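Empty the Washer. Now.

2013-07-15

Quick one today, I have a bus in 19 minutes and I want to get this off my chest.

Wet laundry left sitting in the washer is the worst small habit in America. Worse than dishes in the sink. Worse than the junk drawer. I've lived in 4 buildings with shared machines and the one on Llewellyn was the worst of the lot - two washers for the whole place and both of them full of somebody's finished load, every single evening. You stand there with your basket. Do you wait? Do you touch a stranger's socks? I touched the socks. I'd do it again.

And now I have my own machine, and guess who leaves the load in overnight. Me. So this is partly a confession.

My case, fast. A front loader is a good machine with one bad spot, and it's that rubber ring around the door. Everything hides in there. Hair, a dime, the baby sock, a little puddle. Shut the door on a damp load and go to bed and by morning the towels have that smell. You know the smell. Then you run it all again, which costs you the water and the soap and another evening. When I lived in Hurthorpe I rewashed the same sheets three times in one week in November. Same sheets! Never slept on them once.

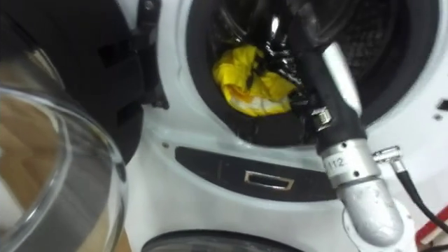
Yellow cloth, black cloth, one load. Get it out of there.

People tell me the fix is an app, or a timer, or a fancier washer. My neighbor paid 186 dollars to have hers looked at becuase of the smell. Told to leave the door open. That was the whole visit.

So leave the door open. Wipe the ring with an old rag. And don't start a load you aren't going to be home and awake for, which I realize is the part everyone will argue with. I got a letter after my last laundry column (the one on folding fitted sheets, I stand by it) saying working people can't plan their day around a washer. Fair. I work too. But then wash less at a time. Half a drum on a weeknight, out in one armful, hung up before the news is over. I like a small load better anyway - things don't knot up, and you can find the other sock.

Mixed colors, by the way, I do not care about. Wash the yellow with the black. Cold water, who cares. My mother would faint. In 2 years I've ruined one shirt and it was ugly to begin with.

What I care about is the last step, the pulling out. It's dull and you have to bend over and theres always one thing stuck way at the back. Reach in and get it. Feel all the way around the drum with your hand, then check the ring.

OK, bus. Mine's been done since breakfast and yes, it's still in there.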